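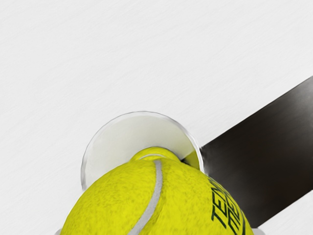 Cup and tennis ball on a light gray tabletop

Skonau Folding Church Truck
Manufactured by Quintanilla
List price: $1,448
Availability: built to order, next production run in June

Overview

The Skonau is a folding casket carriage for use in funeral homes, chapels, and places of worship. It opens lengthwise on a scissor linkage and locks at any of five positions, so one carriage will take an infant casket, a standard adult casket, or most oversize models. Height is fixed. The top rails carry non-marking rubber pads, and the casket rests on the pads without clamps.

The carriage is meant for level indoor floors, short ramps, and paved approaches. It is not intended for grass, gravel, or graveside use. For cemetery work, see the Plitia bier.

Specifications

Frame: welded aluminum tube, anodized
Linkage: flat steel bar with bronze bushings at each pivot
Height to top of pads: 23 inches
Width across top rails: 20 inches
Length: adjustable, five locking positions
Wheels: four swivel casters with sealed bearings, gray rubber tread
Brakes: foot-operated, on two diagonally opposite casters
Finish: satin silver or satin bronze
Load rating: stamped on the data plate, left rail, foot end

The load rating differs between the standard and heavy versions. The two frames look alike when folded. Read the data plate before assigning a carriage to an oversize casket.

Opening and closing

Set both brakes. Hold the end rails and pull evenly until the linkage reaches the required position, then release the latch lever. The latch pin should drop fully into its hole, with the red band on the pin out of view. If any part of the band shows, the carriage is not locked and must not be loaded.

To close, remove the casket, lift the latch lever, and push the ends together. The strap on the head-end rail holds the unit closed for transport. Do not carry the folded unit by the strap.

Moving a loaded carriage

Two attendants are required for a standard casket. Four are required for an oversize casket or on any ramp. Keep the casket centered over the linkage. Push from the casket handles or the end rail, and keep hands clear of the pivots. Cross door thresholds at a right angle and at walking pace. Set both brakes whenever the carriage is standing, including during a viewing.

Drapes

A pleated velour drape is sold separately. It fastens to the underside of the top rails with hook-and-loop tape and hangs to just above the caster forks. Stock colors are burgundy, navy, and ivory. The drape is cut for the longest position; at shorter positions the surplus is gathered at the foot end. Dry clean only.

Maintenance

Inspect the carriage after every 100 services or once a year, whichever comes first. Check the following:

Latch pin and spring
Bushings, for side play
Caster stems and brake pedals
Pads, for splits or hardening
Linkage bars, for bending

Wipe the frame with a damp cloth and mild soap. Do not use solvent on the pads. Bushings are lubricated at the factory and should be left dry in service; oil will collect lint from the drape and will stain it. Caster bearings are sealed and cannot be greased.

A carriage with a bent linkage bar has to come back to the factory. Bars are matched in pairs and are not sold singly.

Replacement parts

Pad set, eight pieces
Caster, plain
Caster, with brake
Latch pin and spring
Closing strap
Data plate (serial number required)

Casters from the earlier Skudau carriage have a shorter stem and do not fit. Pads are the same on both models. The Skudau is no longer made, but latch pins are still held in stock.

Warranty

The frame and linkage are covered for five years against defects in material and workmanship. Casters and pads are covered for one year. Damage from outdoor use, overloading, or motor vehicle transport with the strap unfastened is excluded.

Ordering

State the version (standard or heavy), the finish, and the drape color if one is wanted. Freight is quoted by destination. Funeral homes ordering more than one unit should ask Carmela Vidal in sales for the multiple-unit price sheet. Questions on parts and factory repair go to Kenji Rosenthal in service. Have the serial number at hand; it is the lower line on the data plate.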